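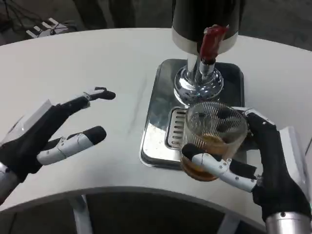

Notebook, February. Aguirre install, second bench week

Working on the Aguirre piece for the night opening at Farwood. Entry covers the transducer retest, the ground loop, the lamp dimming curve and the state of the playback files. Previous entry ended with channel 9 dead and the hum unexplained. Both are now closed, one of them only partly.

Signal chain as it stands

Playback machine into the interface over USB, interface into two Fevonix eight-channel amps, amps into 13 transducers screwed to the backs of the hanging steel sheets. Three amp channels are spare. Sheet numbering follows Dulce's floor drawing, counting from the street door, and no longer follows the order the sheets were cut. The old chalk numbers are still on sheets 2, 5 and 11. Ignore the chalk.

Channel to sheet is one to one for 1 through 8 on amp A. On amp B, channels 1 to 5 go to sheets 9 to 13. Spares are B6, B7, B8. I have taped over the outputs on the spares.

Channel 9

Transducer measured open at the terminals. Pulled it off the sheet and the lead had broken inside the sleeve, right at the solder tab. The coil itself is fine, reads 3.8 ohms. Resoldered with a longer tail and put a loop of cable through the screw eye so the weight of the run hangs on the eye and stays off the tab. Remounted, swept 40 Hz to 8 kHz, no buzz.

Checked the other twelve for the same fault. Sheets 4 and 12 had tight tails, redone the same way. The rest have enough slack. When we rehang at Farwood the tails need looking at again, the drop from the grid there is longer and the cable will pull differently.

Hum

Constant 60 Hz plus a strong 180 on all amp B channels, nothing on amp A. Things tried:

Swapped the amps. Hum stayed with position B.
Swapped the mains leads. No change.
Unplugged the USB. Hum gone.
Ran the playback machine on battery, USB connected. Hum gone.
Moved the playback machine's supply to the same strip as both amps. Hum down a lot, still audible with your ear near sheet 10.
Line transformers on the five B inputs. Gone.

So a loop through the laptop supply, and amp B was on the wall circuit shared with the dimmer rack. Transformers stay in. We only own six, which covers B and leaves one over. If amp A starts up at Farwood we are short by seven. Azucena Huerta asked the house about their circuits and was told audio and lighting are on separate panels, which should be enough. I would still like to borrow a box of eight from Hernthorpe before the load-in and have written to Gisela about it.

Note on names, there are two Azucenas on this job. In these pages AH is Huerta (production, schedule) and AR is Robles (the artist, whose piece it is). I wrote "Azucena approved" in the last entry and then could not work out which one I meant. It was AR, for the mounting hardware.

Sheet resonances

Swept each sheet at low level with the contact mic at the lower left corner. Main modes below 200 Hz only, the upper ones are too dense to be worth writing down.

Sheet 1: 61, 104, 167
Sheet 2: 58, 99, 162
Sheet 3: 60, 104, 165
Sheet 4: 47, 88, 131
Sheet 5: 48, 87, 133
Sheet 6: 47, 90, 134
Sheet 7: 72, 118, 181
Sheet 8: 71, 120, 184

9 to 13 not measured this session. The three groups are the three cut sizes. Sheet 2 is low for its group and I think the upper hanging hole is slightly off line, so it hangs under a small twist. AR likes how it sounds and does not want it redrilled. Leave it.

Notches have been put on 4, 5 and 6 at their first mode, minus 6 dB, Q of 4. Without them the low drone in section two takes over the room. AR listened with the notches in and out and chose in, with the option of opening 5 back up on site. Saved as preset AG_B.

Playback files

The piece is built from short recordings triggered semi-randomly inside five sections. The folder from AR contains 2,119 files. Trinity ran the checker on it:

All are 48 kHz.
Most are 24 bit. A batch from the tunnel recordings is 16 bit. Converted, originals kept in _src.
37 had silence longer than a second at the head. Trimmed.
4 would not open. AR has the originals on another drive and is sending them.
No duplicate names. Two files are identical in content under different names, AR says deliberate.

The random picker was repeating itself after a restart. Trinity found the seed was fixed in the startup script, left over from testing. It now seeds from the clock. She also added a short memory so no file comes back on the same sheet within the last 20 triggers. I had asked for 50, but section four only has 44 files assigned to it and the picker would lock up.

Fade time between sections is 500 ms in the patch. AR's score says "half a breath". We tried 500, 800 and 1200. At 1200 the section change disappears altogether. At 500 there is an edge you can hear, and she wants the edge. Staying at 500.

Memory use grew slowly over a four hour run, from 1.1 GB to 1.9 GB. Not a problem for one night. It will be one if the piece goes on to the longer show, so Trinity is looking for files being opened and never released. Stopgap is a scheduled restart at 17:30, before the doors.

Lamps

Six narrow fixtures, one for each pair of sheets, with sheet 13 unlit as in the drawing. AR specified 3,000 K. The units supplied are 3,000 K on the label and all six look the same to me side by side at full. Below 10 percent two of them go visibly pink. Those are units 3 and 6, marked with green tape on the yoke. Options were to keep the minimum level above 10 or to put 3 and 6 where the dim cues do not reach them. Took the second, they are now on sheets 1/2 and 11/12, where the lowest level in the cue list is 22.

Dimming curve changed from linear to square law. With linear the whole of the fade seemed to happen in the last quarter. Gisela pointed out that the console at Farwood may apply its own curve on top of whatever is set in the fixture. If the fades look wrong on site, check there first and do not touch the cue list.

Level follow – lamp brightness tracking the amp send – works but flickers on short sounds. Added a 120 ms attack and 900 ms release. Looks steady now. AR has not seen this yet.

Rigging

Steel cable, 2 mm, two points per sheet, to the pipe grid. Dulce did the load sums and has the sheet with the figures in her folder, so I am not copying them here. Heaviest sheet is number 7. Safety line goes through the separate hole and must not share the shackle with the hanging cable. During the test hang I found two on the bench grid where they did share. Corrected.

Sheets swing if anybody brushes past. On a busy night that will be constant. Dulce proposes a thin tether from the lower edge to a floor weight. Tried it on sheet 6 with fishing line. It damps the first mode by a couple of dB and brings in a faint rattle at the lower hole, which a nylon washer cures. AR is undecided, she does not mind people touching the work but does not want sheets hitting each other. Clearance between 6 and 7 is the tightest, 38 cm. Decision needed before the floor weights are ordered.

Edges were filed again on 8 and 13. Run a gloved hand along all of them after transport.

Noise level

Measured at one meter from sheet 7, loudest passage of section three, 84 dBA peak on the slow setting. At the middle of the layout it is 76. The room at Farwood is harder than ours, all brick and concrete, so expect more. AH says the adjoining room has a spoken program in the evening and asks that we hold section three down while it is on. AR would prefer to shift the start of the loop so section three falls in the talk's break. The loop is 34 minutes. That works on paper for the first break and misses the second by nine minutes. AH to get the final times.

Packing

Sheets on edge in the A-frame cart, foam between, size groups kept together. Transducers stay mounted. Coil each tail and tape it to the back of its own sheet. Amps and interface travel in the rack with the patching left in. Transformers in the gray tool case, top tray. The USB cable that works is the one with the white band, the long black one drops out if it is moved. I have put the black one in the bin.

Open

Modes for sheets 9 to 13.
Four missing files from AR.
Transformers from Hernthorpe, waiting on Gisela.
Tether decision, AR and Dulce.
Level follow, show to AR.
Talk times from AH.
Memory growth, Trinity, after the opening.
Spare transducer, we have one. Would like two.

Addendum, 18:40. Ran the complete loop twice with everything connected. One dropout on sheet 3 in the first pass, none in the second. Connector at the amp end was not turned fully home. Marked all thirteen with paint pen across the lock so it shows when they are seated.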